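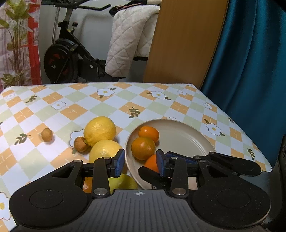 Issue 3 – page 32

Flasmont Day Programme Station

The Flasmont is a meeting and medication station for day hospitals, community mental health teams and residential recovery houses. It puts the locked medicines store, the signing-in desk and a private conversation corner into one unit, so that a service working out of a church hall or a converted shop can open in the morning without moving furniture between rooms.

Winen has built the Flasmont since the first units went to the Neda recovery houses, and the current model keeps the same footprint. The changes this year are to the door gear, the screen hinges and the writing surface.

Medicines store

The store has 192 individual compartments, each with its own name slot and a clear front. Compartments lift out for cleaning. The outer doors lock at two points and can be set up for one key or for two keys held by different members of staff, as your own policy requires. A separate inner cabinet for controlled drugs is fitted on the left as standard. It can be moved to the right at the time of order but not afterwards.

A fold-down shelf gives room for a chart and a tray. It takes the weight of an open ring binder and will not hold a printer – please use the side table for that.

Conversation corner

Two hinged screens open out to make a space for two seated people and a third if needed. The screens are padded on both faces to soften sound. They are not soundproof, and we do not recommend them for assessments where privacy has to be complete. There are no exposed hooks, cords or rails, and the top edge is sloped. Services that need a full anti-ligature specification should ask for the Ross version, which has different hinges and a longer lead time.

Fabric comes in slate, moss or oatmeal. All three wipe clean with the usual ward products. Bleach will mark the moss.

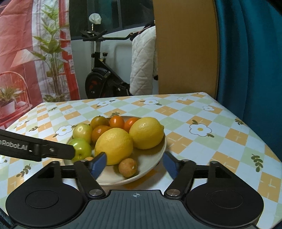 Issue 3 – page 33

Sizes and fitting

Width closed: 1045 mm
Castors: four, two with brakes
Power: none needed for the standard model
Assembly: delivered built, screens attached on site

The unit goes through a standard single doorway with the screens off. Please check lifts and any tight corners before ordering. Our driver will bring it to the room where it will be used, on the ground floor or by lift, but cannot carry it up stairs.

Spare parts

Compartments, name slots, castors and keys are kept in stock. Replacement keys are only sent to the registered manager of the service and need a signed request. Screens can be re-covered; allow a month, or longer for orders placed in June, when the workshop closes for part of the time.

Ordering

Prices depend on the lock set and fabric, and quotes are held for 32 days. For site visits, the Ross version or orders of more than one unit, contact Jérémie Hamel at the Winen sales office, open until 4.30 pm.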